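Uludon Comic Drawer Review
By Tuva Strömberg
9 Jul 2025

I own 4000 comics, and until this spring they were all in cardboard long boxes in a spare bedroom. To read anything from the bottom row I had to move the boxes on top of it. In March I bought Uludon drawers to replace part of the stack. They have been in daily use since then.

The Uludon is a short box that works like a file drawer. It has an outer shell and an inner tray that slides out the front. Both are corrugated plastic. The drawers cost $40 each and ship flat. You can buy them one at a time or in a set that comes with connecting clips.

Assembly

The shell folds together along scored lines and locks with tabs. The instructions are one sheet with line drawings. The drawing for the rear panel is printed upside down compared with the others, and I put my first one on backward because of it. After that it went fine. You don't need tools, but the tabs are stiff and a butter knife helps push them through.

The tray is easier. Fold up the sides, snap on the front plate, and slide it in.

Fit

Bagged and boarded modern comics fit with a little space at the top. Silver Age books in the wider bags also fit, though the sides rub if you use thick boards. Golden Age bags do not fit. I tried a few 1940s reprints in oversize bags and the tops caught on the shell every time I opened the drawer. Magazine-size books are out too. Uludon says on the box that it is for "standard comics," and that is accurate.

Hardcovers and trade paperbacks can go in, but they are heavy and the tray bows. Keep those on a shelf.

In use

A full tray slides out smoothly if you pull from the center of the handle. If you pull from one corner it twists and sticks. There is a stop at the back so the tray doesn't come all the way out by accident. To remove it on purpose you lift the front and pull, which takes two hands when it is full.

The label holder on the front is small. My usual index cards had to be trimmed. I sort by writer, so I need room for a name and a run of titles, and I ended up writing them out again in smaller print.

I looked something up in the collection most evenings while I was working on an article about uncredited scripts. With the old boxes I would put that off until I had a list. With the drawers I just go get the issue.

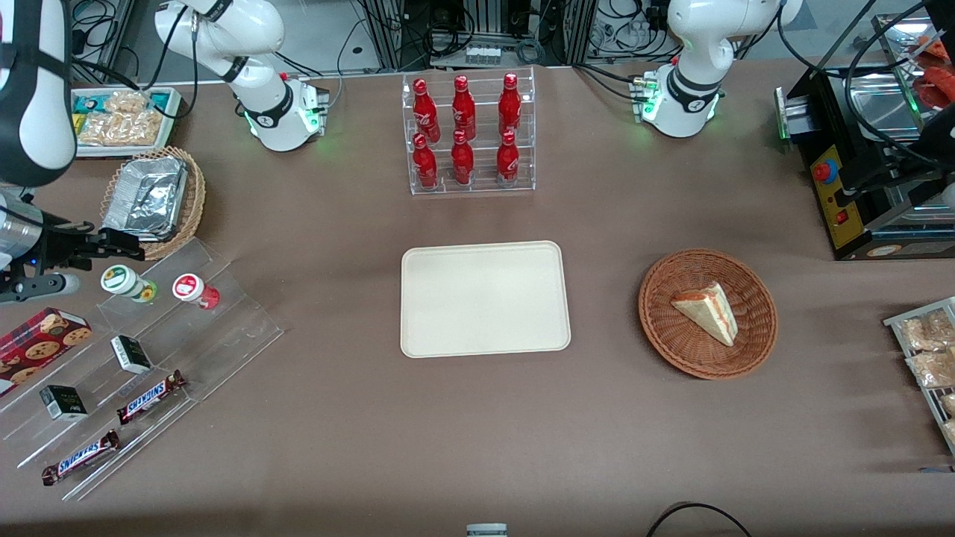 Stacking

Uludon says not to stack more than five high. At five, the bottom drawer gets harder to open. Four is a better limit. The clips keep the columns from shifting, and I would not stack them without the clips.

How it compares

The Sumance drawer box is cardboard and cheaper. I used one for a year and the bottom of the tray went soft. The Vunano cabinet is steel and holds more, but it costs a lot more and you will want help getting it upstairs.

Should you buy it

For standard comics that you take out and read, yes. For long-term storage of books you rarely open, ordinary long boxes are fine and take up less money. I plan to buy more of the Uludons for the second wall and leave the duplicates in cardboard.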